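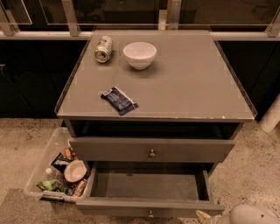 Why do I forget what I came into a room for?
Posted May 2020 in Mind and Memory

I'm 33 and this happens to me several times a day. I get up to fetch something, walk through the door and it's gone. If I go back to where I was sitting, it usually comes back. Is this a memory problem or am I just not paying attention?

Quintero
It's common at any age. The usual explanation is that the brain files what's happening in chunks, and moving to a new place tends to close one chunk and start another. What you were thinking a moment ago is then a little harder to reach. Going back helps because the old surroundings work as a cue – the same way a smell or a song can bring up something you hadn't thought of in years. Studies don't all agree on how strong the effect is. It seems to show up more when your mind is already busy with something else. Try saying the thing out loud before you stand up.

Motodine
Sleep. I was on 5 hours a night in December and couldn't remember anything.

Resten
Agree with Quintero on saying it out loud. I'd only add that if you also lose words, miss appointments or get lost on routes you know, mention it to your doctor. Forgetting why you went to the kitchen doesn't mean much by itself.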